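Siu-ming Liao
Mar 10, 2018

I will write here a small thread about cleaning my mother's old room and what I do with all the cloth. It is long, please be patient with me. 1st post.

My mother moved to my sister's house in Weltby in February. She took one suitcase and her rice cooker. The rest stayed with me. Now I have to make this room useful, and I began with the fabric, for the reason that fabric was everywhere.

When I say fabric I mean scarves, pillow covers, aprons, pieces cut from old dresses, and many things which have no name in English or in my language. My mother never threw away a piece of cloth bigger than a hand.

First evening I made a mistake. I put everything on the bed to see it at once. Then I could not sleep in the bed, and I was also too tired to put it back. So my first advice is to take one bag, finish it, and only then open the next one.

Second mistake: I started with the sentimental things. Every scarf had a story and after two hours I had decided about four pieces. Next day I started with the boring ones, the kitchen towels, and it went much faster.

I work on the floor now. My knees do not like it, but the floor does not have an edge where things fall down. I have a mat with big magenta diamonds under me and the woven rattan one beside it.

The rattan one came from my aunt in Yensuk. She says one should never fold rattan, only roll it, and keep it away from the heater. Mine was rolled for six years behind the wardrobe and it still wants to go round. I put books on the corners at night. It does not care about my books.

If yours is also stubborn, someone at the market told me to wipe it with a damp cloth on the back side and leave it under weight until the next day. I tried it on one end. A little better, I think. I will try again when the weather is warmer and it can dry near the window.

About the plastic bags. My mother kept cloth in thin shopping bags, tied with a knot so tight that I need my teeth. I do not recommend this way of storing. In one bag the elastic of two pillow covers had become like dry noodles, and there was a smell.

But I also do not throw away the bags! I shake them, flatten them, and use them for the pieces that go out of the house. One bag for my sister, one for the charity shop, one for rags.

Cotton is easy to decide. If I can see light through it, it is a rag. Synthetic is more difficult, it never looks old, only tired. For those I ask myself if I would be happy to receive it from a friend. Mostly the answer is no.
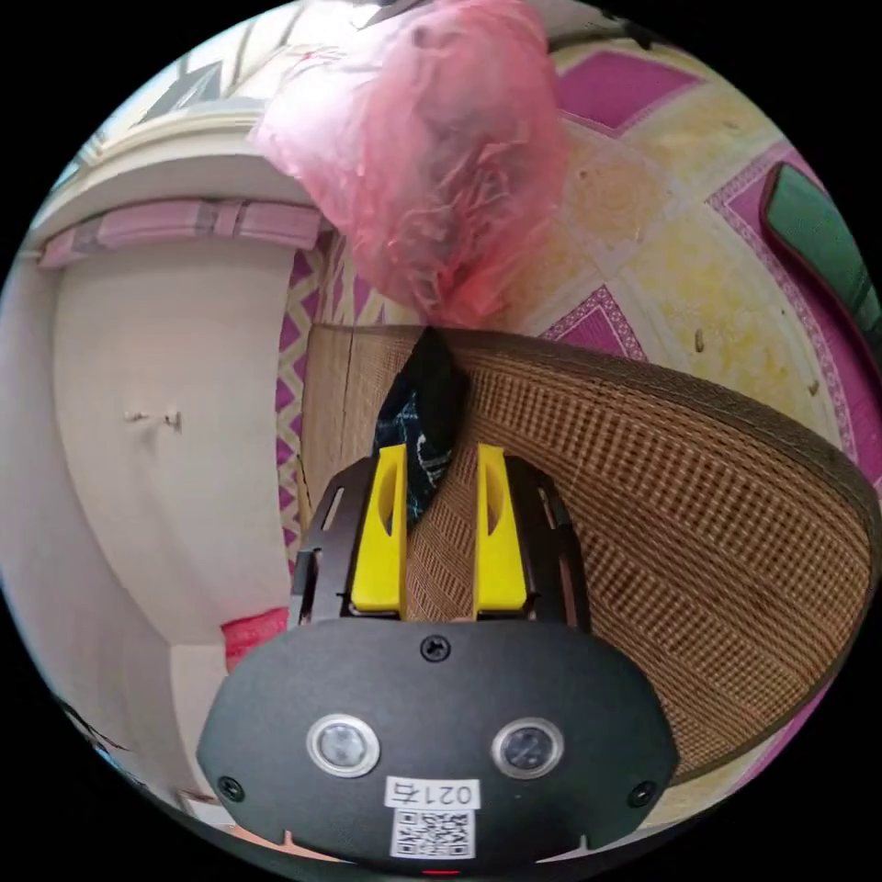
Dark one with the white and pale blue swirls. Pink bag behind.

I have changed my mind about this piece more than about any other. My sister says it is from a blouse, I say it was always a scarf. We have talked on the phone about it for half an hour and did not agree.

For now it goes to the "ask Mother" pile. This pile is allowed to be small. I made the rule that it must fit into one shoe box, and when the box is full I have to call her before I continue.

She is not very helpful on the phone, I must say. She answers "keep it" before I finish the sentence. So I changed the question. I do not ask if we keep it, I ask who should have it. Then she thinks, and gives me a name, and the thing can leave.

Washing. I washed the good pieces in the bathtub with very little soap, dark colors separately. Please test the dark ones on a wet white towel before. One black apron colored my water like coffee, and I was very glad it was alone in there.

I bought a box of 100 wooden clothespins from Cerley, the shop next to the bus station. They cost 2 dollars and they are quite weak, but for scarves it is enough. For the heavy tablecloth I used the old metal ones.

Ironing I do only for what stays with us. It is not necessary to iron for the charity shop, I asked them. They steam everything themselves. They only want it clean, dry, and without pins inside. I found pins in three pillow covers, so do check with your fingers slowly.

Some people asked me how I fold the small pieces. I fold in half, then in half again, then I roll from the closed side. They stand in the drawer like little breads and I can see every color without lifting anything.

For silky cloth this does not work, it opens again by itself. I roll these around a piece of cardboard and put a cotton ribbon. No rubber bands please, they stick to the cloth after some years and leave a yellow line.

The boxes. I looked at the nice ones by Dundasska and they are beautiful, but I need four and I am not ready to pay this for cardboard. I took fruit boxes from the grocery, cleaned them, and put paper inside. My drawer is 118 cm wide inside, and three fruit boxes go in side by side. I did not plan this, I was simply lucky.

On each box I write what is in it, on the short side, with a thick pen. In English and in Chinese, so that my mother and my nephew can both find things. My nephew cannot read my handwriting in any of the two languages, but he is polite about it.

Between all this I have to sweep the floor mat very often. Old cloth loses small threads and crumbs of I don't know what. I sweep it, I sit down, I open one more bag, and it is full of little specks again. I have stopped to be angry about it.

A better way is to shake each bag outside on the balcony before I bring it to the mat. I remember this every time when I am already sitting.

My nephew weighed everything that will leave the house, with the scale for suitcases. He is nine and he likes to weigh. He wrote the result on the wall calendar: 255. I asked him 255 of what, and he said he will look again tomorrow.

What I kept for myself: two aprons, a tablecloth with a burned corner, and one very ugly green scarf that my father bought at a train station. It is not even soft. I wear it when I take out the garbage.

My sister will receive the baby blankets. She has no baby in the house now, but she sews, and she wants to make a cover for the bench. I told her she must collect them before summer or I make the cover myself, and my sewing is terrible.

A question for those who know textiles. Some pieces have small brown points where they were folded. Is it rust, or mold, or only age? I tried lemon juice and salt on one corner of a white pillow cover and it became lighter, but I am afraid to do it on the colored ones.

Also I am looking for someone in the Weltby direction who goes by car, because I have two bags for my sister and the bus is always full. They are light, only large. I can pay with dumplings.

Next I will do the shelf with the yarn. I have opened the door once and closed it again. If somebody has a good method for yarn which is tangled with other yarn, write it to me under this post, with simple words please.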